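Diduta Grocery Bagging: Data Card

Maintained by the Terkex home tasks group. Last revised in March.

Summary

Diduta is a set of demonstrations of one kitchen chore: opening a bag and putting groceries into it. All of it was done by two-arm stations under human control. We put it together to get a fair answer to a question we hear a lot, which is whether a robot can do this kind of work in a home or a small store yet. Our answer is "parts of it." This card says which parts.

What is in the set

The release has 1,636 episodes. They were collected at 8 stations, all with the same arms but with different walls, baskets and shelf items. An episode starts with a flat or half-open bag on the table and ends when the operator calls it done or gives up. Episodes where the operator gave up are kept and marked with the outcome field set to "abandoned." Please don't drop them without looking at them first. Many are the most useful ones in the set.

Each episode comes with:

- video from the fixed station camera and from the wrist cameras
- joint positions and gripper opening
- a short text instruction, such as "put the orange in the bag"
- an outcome field and a free-text note from the operator

Why bags are hard

A person opens a thin plastic bag without thinking about it. For a pair of grippers it is most of the job. The two layers of the rim stick together, the material folds out of reach, and a finger that closes a little too low takes hold of both sides at once. Then there is the question of what to do with it once it is open, as both hands are busy and something still has to go in. 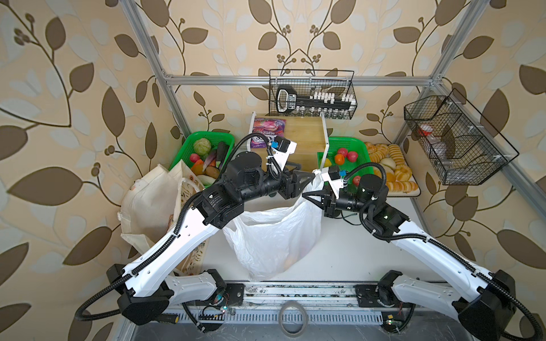 Operators dealt with this in 2 ways. Some let go with one gripper and moved quickly to the item before the rim fell in. Others set the bag down and pressed the rim outward so it would stand without help. The second way takes longer and fails less often. The field "strategy" records which one was used, but it was filled in by hand and is missing from the earliest episodes.

Round, firm produce is the easy case. Bread and pastries are harder, mostly from being squeezed out of shape. Snack bags slip. We did not try eggs, glass bottles or anything over 600 grams.

Can a machine do the chore?

We trained a simple policy on the full set, using the Antoniadis training code with its default settings. It can place a single piece of fruit into a bag that is already open and standing. It often fails to open a bag from flat, and it does not recover well when the bag tips over. It has no sense of order and will put a cabbage on top of a tomato. We would not leave it alone with anyone's shopping.

Known problems

- Station clocks drift. Use the sync field, not the file times.
- Lighting is even and bright everywhere. A real kitchen is darker.
- All operators had practice. Their speed should not be read as what a new user would manage.
- Some notes have typos. We left them in.

Use

Research and teaching use is fine. For anything sold to the public, write to us first. Please name the version you used when you report results.

Related items

Listusden: folding towels and napkins
Listusden tools: episode viewer
Diduta station build notes
Diduta change log

14 comments | 37 shares

Contact the Terkex home tasks group | © Terkex | Back to top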